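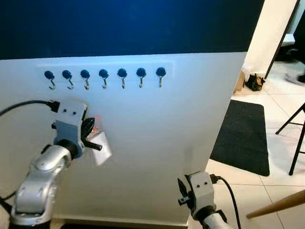

Hook rail with seven hooks, dark blue caps.

Gasemero app, reviewed after 6 weeks of use

I installed Gasemero in October, when the Okari supermarket in Lorkbridge started to accept it. The app lets you order groceries from your phone and collect them from a locker beside the entrance. You choose a pickup time, you pay in the app, and then you receive a code for the locker door.

Registration was easy and took me less than 15 minutes, including the bank card. The search is good for common things like milk or rice. For spices it is weaker — I typed "cumin" and got cat food first. The Bakhtiari flatbread, which I buy always, is listed under Frozen, although in the store it is with the fresh bread.

Orders over 70 dollars have no service fee. My biggest order was 175 dollars and everything was inside, only the eggs were a different size. For a refund on one bad melon I waited four days.

What I miss is a shopping list that two people can edit. My wife and I still send each other messages.

I give four stars of five. I will keep using it, mostly for the evening pickup at 6.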